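Steaming and Boiling: Which Keeps More Color and Weight in Vegetables?

Our group compared two ways of cooking vegetables at home. We used a two-quart pot, a steamer basket and a kitchen scale. Carrots and broccoli came from the Zurbridge market in April, and each vegetable was cut to the same size before cooking. 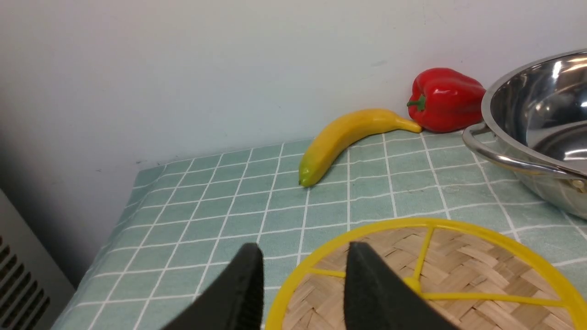 Which method lost less weight?
Steaming lost less with both vegetables, and the gap was wider for broccoli.

We started with 616 grams of carrots for steaming and 613 grams for boiling. The difference was too small to matter, so we left it alone. Broccoli was harder to portion – the stems kept throwing off the weight – and we used 227 grams per batch.

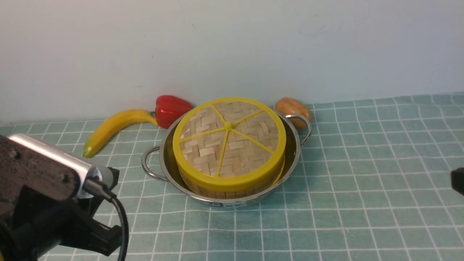
Report by Walid Tarawneh, Group 4, Food Science Elective

Each batch cooked until a fork went in with light pressure. We drained it, waited 90 seconds and weighed it again. Color was scored from one to five by three classmates who did not know which method had been used.
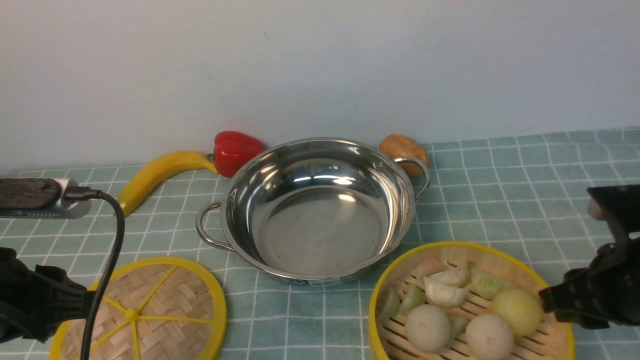 Results

Steamed broccoli scored four for color and boiled broccoli scored two. Carrots scored four both ways. The boiling water from the broccoli turned green, and the water under the steamer stayed nearly clear.
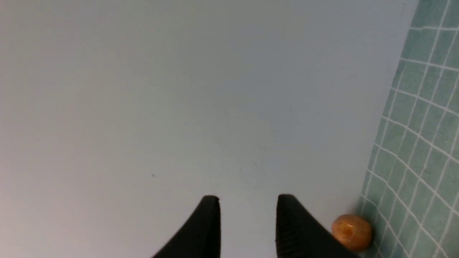
The carrots took longer to steam than to boil, and we had to top up the water once. Lifting the lid to test them let steam out – next time we would test less often. We would also repeat each batch, as one run per method is not enough to be sure of the weights.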